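3.2 Cell layout and upkeep

The shelving cell at the Viddale site consists of two arms mounted on a rectangular aluminum frame, one on the left side and one on the right, so that both grippers can reach the middle of the wooden tabletop. The cell was assembled by Van Wijk and handed over to us in May. Cereal boxes serve as the main handling load. They are light, their faces are large enough to grip from above, and the printed graphics give the vision software (Prulton) plenty of texture to match against. A small raised shelf on black metal legs provides the placing surface, and potted greenery is used as a distractor object that the planner must leave alone.

Early tests suffered from a slow drift in placing height.

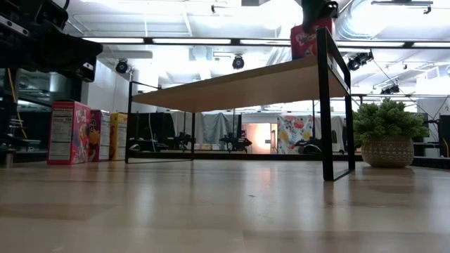

The drift was traced to the finger mounts, where the screws worked loose under repeated closing. After 1429 closing cycles the left fingertip sat 3 mm lower than its calibrated position, enough to press a box into the shelf board before release. We replaced the original washers with locking ones and added a torque check to the start of each session. The check is done with the arms powered down and the grippers supported by hand, since the wrist joints sag once the brakes are released.

Calibration of the shelf height follows the torque check. Each gripper is lowered at reduced speed until contact is detected at both ends of the board, and the two readings are stored. If they disagree with the previous session, the legs are reseated and the step is repeated.
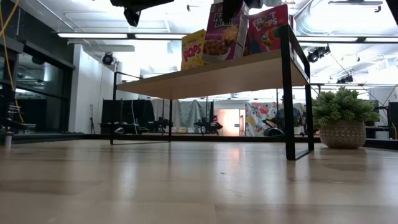 Box poses are then taught one at a time. A box that leans on its neighbor is accepted as a valid start pose, but it is logged separately, as the gripper tends to meet its top edge at an angle.

Cables receive their own inspection. The motor leads loop above the links, and a loop that is too short pulls on the connector at full reach. We lengthened the loops on the left arm by 200 mm and moved the tie points inward. Fingers are exchanged after 3000 cycles whether or not wear is visible, and the Ukura controller is restarted at that point so that its offset table is rebuilt. The full procedure takes almost an hour for both arms.
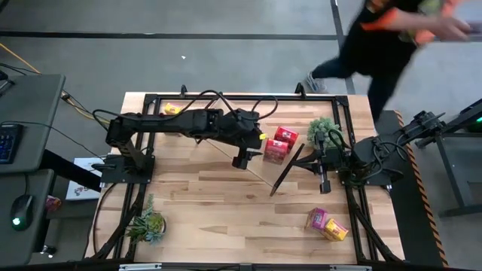

Figure 4. The two-arm cell from overhead, with both grippers near the center of the table and boxes placed on the work surface.

Faults that remain after this procedure are handled arm by arm. The suspect arm is parked, its offset table is cleared, and the height reading is repeated with the other arm as reference. If the two arms still disagree, the base plate bolts are checked before any joint is opened.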